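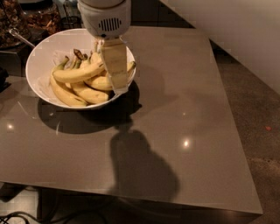
Gernero Deep Round Bowl

Serving and storage bowl for fruit, bread and table use. White, round, thin rim, deep wall. Part of the Gernero tableware range from Cliltcombe.

Overview

The Gernero bowl is sized for a full bunch of bananas left on the stem. The wall is high enough to hold curved fruit without a separate stand, and the interior is smooth and bright white, so residue shows and wipes off. The rim has no lip or molding. The bowl ships as a single piece with no lid, insert or drainage holes.

Specifications

Item: deep round bowl
Color: white, inside and out
Weight, empty: 700 g
Pack quantity: 2 or 4
Dishwasher: yes, either rack
Microwave: yes
Oven: no
Direct flame: no

Use with whole fruit

Set bananas in with the stems together and pointing toward the back of the bowl. The tips then rest against the inner wall and the bunch stays put when the bowl is moved. Leave the bunch joined until needed — separated fruit rolls and bruises sooner.

A paper napkin can be used as a liner. One is enough. Crumple it loosely and let the folds stand up against the wall; a napkin laid flat tends to slide under the fruit. Change the liner when it is damp or marked. Bananas with dark spots can stay in the bowl but should be eaten first.

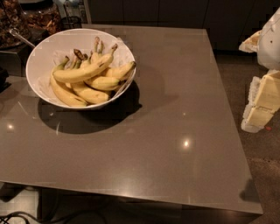
Gernero bowl with paper napkin liner and five bananas, on a gloss taupe-gray tabletop.

Use on gloss surfaces

The foot is glazed except for a narrow unglazed ring. On gloss or lacquered tabletops, lift the bowl to move it. Do not drag. Grit caught under the ring will leave fine scratches. Felt pads (Skivgate, sold separately, sheet of 500) fit the ring and do not change the height noticeably.

Care

Wash before first use. Remove fruit stains with warm water and dish soap. Do not use steel wool. Gray metal marks from cutlery come off with a mild cream cleanser. Let the bowl reach room temperature before adding hot water.

Ordering

Replacement bowls are sold singly through Mühlbauer. Quote the range name and the color. The white glaze was adjusted in November, and bowls from before and after the change may differ slightly when placed side by side — order full sets together where this matters. Trade inquiries: Theda Strobel, tableware desk, Cliltcombe.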